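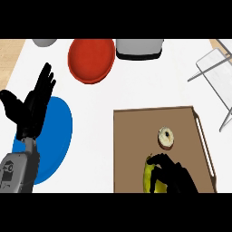

Unnur Snorradóttir has the rye bread out before I've taken my coat off. It's dark, nearly black at the crust, and it smells like caramel and a wet field. "Don't cut it thin," she says. "Thin is for people who don't like it."

She has been baking the same sourdough rye for 20 years, and I've wanted to talk to her about it ever since a friend handed me a slice at a potluck last April and I forgot what I was saying. We sit in her kitchen on a Saturday, and she talks with her hands in the dough half the time, so forgive me if the order wanders a bit.

The starter came from her neighbor, Grímur Eskildsen, in a mustard jar with a hole punched in the lid. "I killed it in a week," she says, laughing. "I had it on top of the fridge, where it's hot, and I kept feeding it white flour. Grímur gave me a second one and said, 'Rye flour, cool shelf, leave it alone.' So I left it alone."

That second jar is still going! She calls it Dultano, after a cough syrup she remembers from childhood, and it lives on the cellar stairs next to the potatoes. I got to smell it. Sharp, like green apples, with something close to beer underneath.

I ask about kneading and she shakes her head. Her dough is closer to wet cement than anything you could knead, and she stirs it with the handle end of a big spoon (the bowl end broke off years ago). "You mix it, you smooth the top with a wet hand, you go to bed. People want to fight with bread. Rye doesn't care."

The oven part was new to me. She bakes it covered, very low, for 8 hours, and the whole house fills up with it by morning. Her kids used to come downstairs in the dark to stand by the oven door. "My son says it's the smell of no school," she says, "and I never did bake on school nights, so he's right."

She isn't precious about any of it, either. She uses whatever rye flour the store has, and when she's out of dark syrup she uses molasses. The one thing she won't bend on is waiting a full day before slicing — "otherwise the knife comes out looking like you stabbed a pudding."

I managed two slices with cold butter and smoked trout, and then a third with only butter, standing up, while she looked for a clean jar to send me home with. Mine is on the basement shelf now, still without a name. I fed it this morning and it already has bubbles.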